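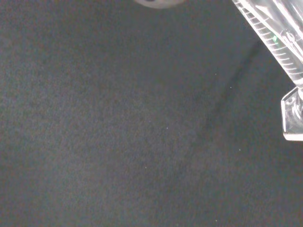 The old supply counter closed too early for anyone with a day job, Itzel Cuevas told the Ditdale council in February, and ordering by mail meant paying more for shipping than for the glassware.

The council has now agreed to let Hivell reopen the counter on Villalobos Street for a trial of six months. It will sell lab and workshop supplies in small amounts to schools, clubs and residents. Doors will open at 4 p.m. and stay open for four hours — later than the old counter ever did.

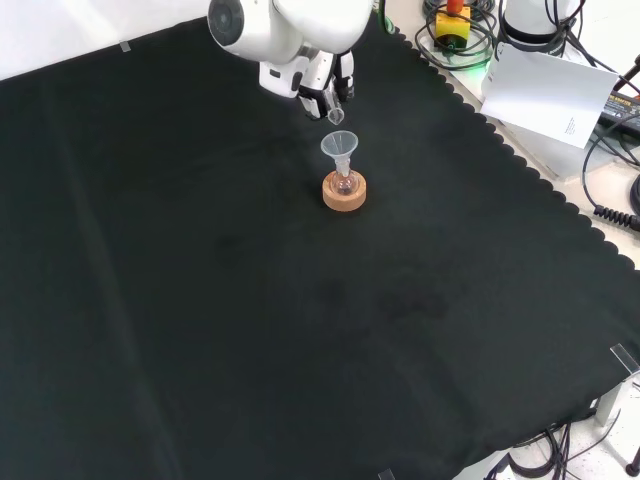

A small round-bottomed flask in a cork ring.

Prices have not been set. Hivell manager Damián Ventura said schools would get a discount on glassware and could keep an account at the counter. The room holds up to 70 storage bins, and most will go to glass, stoppers and tubing.

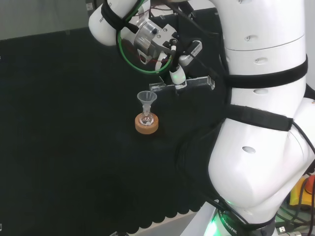

The rest of the stock will be hardware, which the old counter did not carry. Ventura said he expects cable ties, clamps and bolts to sell fastest. Black straps of the general sort seen wrapped around the white arm will be sold singly, and so will short lengths of cable. Anayeli Villaseñor cast the only vote against the plan, citing parking on Villalobos Street.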